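Course: Data Practice for Robot Learning
Handout 6: Rules for the hand-held collection station
Prepared by Haiyan Cao, with corrections from Fulgencio Quintana

Read this handout before your first session at the station. It replaces the sheet from September, which had a mistake in the naming rule. If you still have the old sheet in your folder, please throw it away.

1. What these rules are for

In the last lecture we discussed why a policy trained on demonstrations copies also the bad habits of the demonstrator. Most of the problems we found in the Hunstead set did not come from the hardware. One person rested the grippers on the table between trials, another kept them in the air, and a third talked with a friend and turned his head. Each of these is small. When 137 episodes have to be thrown out of one set, it is not small any more.

There are safety standards for industrial robot cells, and we will read parts of them in the second half of the course. They say very little about a person who carries the grippers in his own hands. For this reason the lab has its own rules, and you will be graded on them.

2. Words used in this handout

Episode: one recording, from the start signal to the stop signal.
Reset: putting the objects back to their start places.
Operator: the person who holds the grippers.
Second person: the person who watches the recording screen and writes the log.

The operator and the second person are never the same student. You may change roles after a block of 30 episodes, and the change must be written in the log.

3. Before you start

Check the straps first. They should lie flat on both shoulders and not be twisted at the back. If you feel the weight on one side only, take off the harness and adjust it. Do not adjust it during a recording.

Look at the marker on the base of each gripper. A marker that is dirty, scratched or lifted at a corner must be replaced by Zhuoran Liang. Please do not glue it yourself, even if it looks easy. A new marker means a new calibration.

Look at the indicator light on each gripper. At our station both must be green before the second person gives the start signal. If one light is off, do not record with the other hand only and hope to use half of the data.

Open and close each gripper fully, three times. Listen for a clicking sound. Report it in the log under "remarks".

4. Clothing and personal things

Tie back long hair. Take off rings, bracelets and watches. Plain dark clothes are preferred, but a printed shirt is allowed if the print is not reflective. Closed shoes are required in the station area.

Bags stay outside the walking space of the operator. A bag on the floor is permitted only where nobody has to step backward.

5. Floor and cables

This section is the one where students lose most points, so read it slowly.

The operator looks at the table and not at the floor. Therefore the floor must be checked by the second person, before each block and again after every break. Power strips stay near the wall. Cables between the strip and the equipment should be gathered together and kept away from the feet. Boxes that are not needed for the task go to the storage shelf.

The cables on the grippers need some slack along the forearm. Too tight, and they pull the wrist when you reach far. Too loose, and they fall on the objects. Jinlong Tang will show in the lab hour how to fix them.
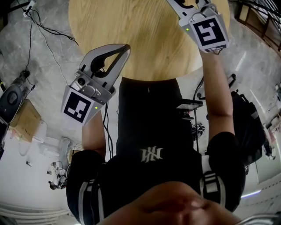
6. During the episode

Begin from the ready position, with both grippers over the table and nothing between the fingers. Wait for the start signal. Move at a speed you can keep for the whole block. If you drop an object, finish the episode in a calm way and call "fail" after the stop signal. Do not shout it in the middle.

Failed episodes are kept. They are marked F in the log and they get their own folder. Deleting a failed episode at the station is a violation of the rules, also when the reason was good.

Keep your head down toward the work. If somebody enters the room, the second person speaks with them.

7. The log

File names follow the pattern station, operator initials, block, episode. Example: lukeo_ym_b02_014. The September sheet had the block and the episode in the opposite order. Yiran Mao has a script which finds wrong names, and you should run it before you leave.

8. Homework

Read the Istex log in the course folder and find the 6 places where a rule from sections 3 to 7 was broken. For each place write the rule, the line in the log, and what the second person should have done. One page is enough. Bring it on paper to the lab hour.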